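Teaching by Demonstration: Gallery of the Two-Arm Workstation
Grurnon Institute, Manipulation Laboratory
October 2026

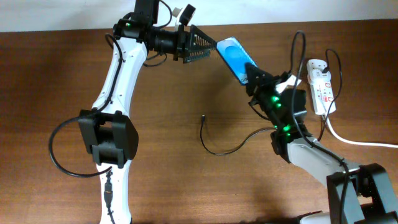
Phone and charging cable task, two arms at the table. The right gripper holds the phone; the cable lies on the tabletop between the arms.

The Manipulation Laboratory maintains a tabletop workstation at which robot arms are taught everyday tasks by human operators. The present page accompanies the Bakier collection, a set of recorded demonstrations made by remote control. It is intended for visitors, for partner schools, and for students who are considering a placement with the laboratory. The notes that follow are grouped by subject and may be read in any order.

About the collection

The Bakier collection contains 800 demonstrations of tabletop tasks. Of these, 163 concern small electronic items such as phones, plugs and cables. The remainder cover folding, sorting, stacking and the opening and closing of containers. Recording began in January and continues during the academic year.

Each demonstration consists of one complete attempt at a task by one operator. Attempts that end in a dropped item are kept and labeled as such. They are stored apart from the main set and are available to researchers on request.

Remote control

Operators work from a seat beside the table. Each hand moves a small lever arm of the Sutanto type, and the robot arm on the same side follows the movement. The gripper opens and closes with a trigger under the index finger. New operators are asked to practice with one arm before they are assigned a task that calls for two.

The Sutanto levers do not return the feel of contact to the hand. Operators therefore learn to judge a grip by sight, and they are instructed to close the gripper slowly on any item with a glass face. A practice phone is used for the first 2 sessions.

Guiding by hand

For certain tasks the arm is moved directly. The motors are set to a soft mode, the operator takes hold of the arm near the wrist, and the joint positions are recorded as it is led through the motion. The laboratory uses this method chiefly for slow, single-arm work, including wiping and pouring. It is less suited to tasks in which the arms must meet over the middle of the table, as the operator's own arms tend to block the view.

Demonstrations guided by hand are marked with the letter H in the catalog. Those made by remote control carry the letter R.

The phone and cable task

The task sheet for this exercise is brief. One arm lifts the phone and presents the end with the charging port. The other arm picks up the free end of the cable and brings the plug to the port. The operator may turn the phone, pass it from one gripper to the other, or set it down and begin the grip again. A demonstration is complete when the plug is seated and both grippers have opened.

A loose cable seldom comes to rest in the same shape twice, and the task was chosen partly on that account. Between attempts the operator drops the cable onto the table from a low height and leaves it as it falls. The phone is placed by hand at one of 3 starting angles.

Most operators report that the approach of the plug is the hardest portion. The laboratory advises holding the phone still and moving only the cable arm for the final stretch. Operators who move both arms together generally need longer to finish.

What is recorded

The position of every joint and the opening of each gripper are stored together with the camera pictures. A written label is added by the operator at the end of each attempt, giving the task, the result and any remark. Sound is not recorded.

Files are checked within the week by a second member of staff. The check confirms that the pictures and joint readings agree in time and that the label matches what took place. Files that fail the check are returned to the operator with a note.

Use of the demonstrations

The collection is used to train control programs that are then tested at the same workstation. Results are published in the laboratory's annual report. The Prander Program, through which partner schools receive teaching material, draws on a smaller selection prepared for classroom use.

Requests for access should state the name of the school or institution, the tasks of interest, and the purpose for which the material is sought. Access is granted for one academic year and may be renewed.

Visits

The workstation may be seen by groups on request. Visitors remain behind the marked line while the arms are powered. Trials of the remote levers are offered to adults and to students accompanied by a teacher, subject to the recording schedule. Inquiries should be addressed to the laboratory office at the Grurnon Institute.

Pictures on this page may be reproduced for teaching purposes with credit to the Grurnon Institute, Manipulation Laboratory.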